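Section 4. Pinch and lift checks on fabric

Do these checks after both Trakex hand grippers are assembled and the finger travel has been set (Section 3). You need a bed or a padded table, one mesh pouch with a strap, and one large piece of dark cloth.

4.1 Strap pinch

1. Plug in the gripper cable and route it to the left, clear of the linkage.
2. Lay the pouch flat with the strap toward you.
3. Open the fingers fully and lower them over the strap.
4. Close until both blue pads touch the strap, then stop. Do not squeeze further.
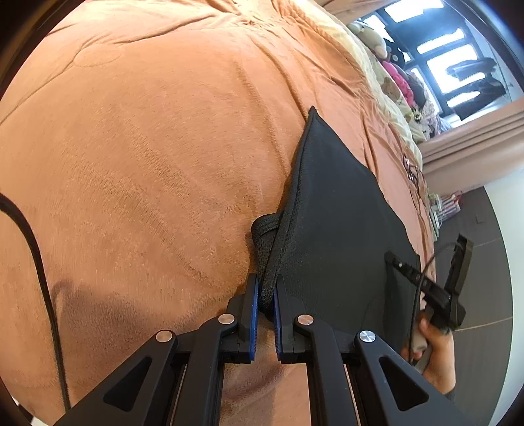 Figure 4-1. Strap held between the pads.

Note: The pads are Belovitz ribbed stock, part 3484. If a pad turns on its finger, go back to 3.6 and tighten it.

4.2 Single gripper on loose cloth

1. Move the pouch away and spread the cloth on the sheet.
2. Gather a fold with your free hand and feed it between the fingers.
3. Close the fingers and draw the fold toward you slowly.
4. Hold for 17 seconds.
5. Open the fingers and smooth the cloth before the next try.
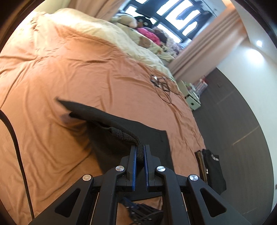

Figure 4-2. Twisted fold in the jaws, cloth spread on the sheet.

Caution: Keep cloth and loose threads out of the pivots. Thread wound under a pivot cap will make one finger lag behind the other. If that happens, unplug the gripper before you pull anything out.

Repeat steps 1 through 5 four times. If the cloth slips on more than one try, clean the pads with a damp rag and let them dry.

4.3 Two grippers on one garment

The second unit works from the left side. Its cable must hang free below the bracket. On the Aasen build the cable is short, so put the Dititz hub on the same side as the second unit.

1. Lay the garment across the middle of the bed.
2. Take up the near edge with the first gripper.
3. Bring the second gripper in over the left part of the garment and stop before it touches.
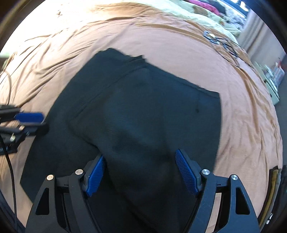
4. Lower the second gripper and close it on the fabric.
5. Raise both hands together, then lower them and release the left side first.
6. Save the log. Each run should be at least 300 lines long. A shorter log means a cable dropped out.

Section revised by Wenche Isaksson, 19th February. Pad part number corrected.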